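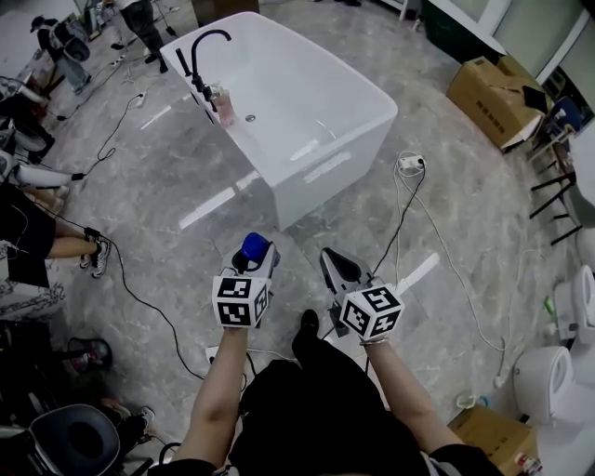
Flernia, November

## 4. First Fill and Leak Check

Complete this section before the Lestar freestanding bathtub is put into regular use. The floor must be level and the sealant fully cured.

1. Open the shutoff valves on the hot and cold supply lines.
2. Run cold water for one minute with the drain open.
3. Close the drain and fill the tub to just below the overflow.
4. Leave the water standing for 11 minutes. Inspect the floor along all four sides.
5. Open the drain and inspect the trap connection while the tub empties.

**Note:** Water hammer during step 2 indicates supply pressure above 500 kPa. Fit a pressure reducer before continuing.

**Caution:** Do not move the tub while it contains water. The filled weight may exceed 500 kg on the larger models.

**Caution:** Marble and other polished floors are slippery when wet. Dry the floor before leaving the room.

If a leak is found, close both valves and refer to Section 7. Replacement seals may be ordered from Zustum.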